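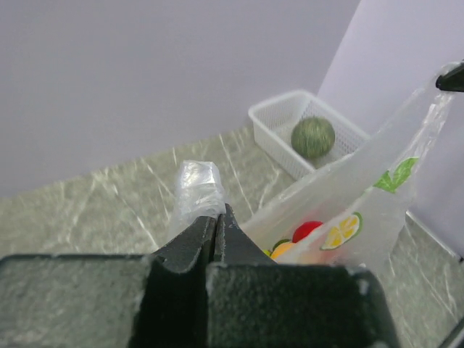 Brumel, February

Search the help pages Enter keyword Go

Looking After the Ania Cell: Frequently Asked Questions

Last updated: February

These are the questions we get most from people taking a turn on Ania, our two-arm bagging cell. If yours is missing, write it on the sheet by the cell door and it will get added. We love new ones!

How do I start the cell in the morning?

Main switch first, then the controller, then wait for the green light on both arms before you touch the screen. Home the left arm, then the right. If you home them together they can meet over the counter, and you will be resetting two arms instead of one.

How often do the fingertips need cleaning?

Every 40 bags. Use a lint-free cloth and a bit of isopropyl alcohol, and go with the texture of the pad, never across it. Thin shopping bags leave a film you can't really see but can feel with a fingernail. A fresh set of tips on a crinkly bag is a beautiful thing to watch, so please keep them that way.

When do the fingertips get replaced?

At 1,000 cycles, or sooner if the texture has gone smooth at the very ends. Small chips on the gripper blocks are fine. Chips on the tips are not, and one of those means a new pair. Always change both fingers of a gripper together.

Where is the cycle count?

Maintenance screen, second tab. The counter doesn't reset by itself. The set we took off last month had reached 1,424 before anyone looked, and the seam between the fingers had opened enough to let a single layer of film slide through.

Why does the gripper bunch the plastic before it pulls?

One layer of film is slippery and tears easily. A gathered tuft gives the fingers some thickness to close on, and the grip holds much better while the other arm has the handle. Ania used to go in flat, and we dropped a lot of plastic lemons. The gathering move came in with the last Flasent update and it's my favorite thing the cell does.

What grip force should I use?

Setting 2 for thin printed bags. Leave the other settings alone unless you are changing bag type, and write it in the log if you do.

The bag tears at the handle. What's wrong?

Usually the arms are pulling against each other. The handle should be taut but not stretched. Run the Rebane alignment routine with no bag loaded, then try again with a light load. If it still tears, look for a burr on the tip holding the handle. A few strokes with the fine file will fix that.

The wrist camera picture is milky. Is the camera broken?

Try the lens first. A dry microfiber cloth takes care of it nearly every time. Please don't use the alcohol here, it clouds the cover. If the picture still looks soft, check that the cover is seated and its screws are snug. No tighter than snug!

Does it matter where the basket goes?

Yes, a lot. Push it up against the back wall. If it creeps forward, the left arm slows down near the rim and sometimes stops there. After moving it, run one slow cycle with your hand on the stop button.

Can I wipe the counter while the arms are powered?

No. Park both arms, press stop, turn the key and take it with you. Then wipe all you like.

Where are the spare parts?

Fingertips, screws and the fine file are in the top drawer under the controller. Camera covers are in the second. If you take the last of anything, put the empty packet on the keyboard so the next person orders more.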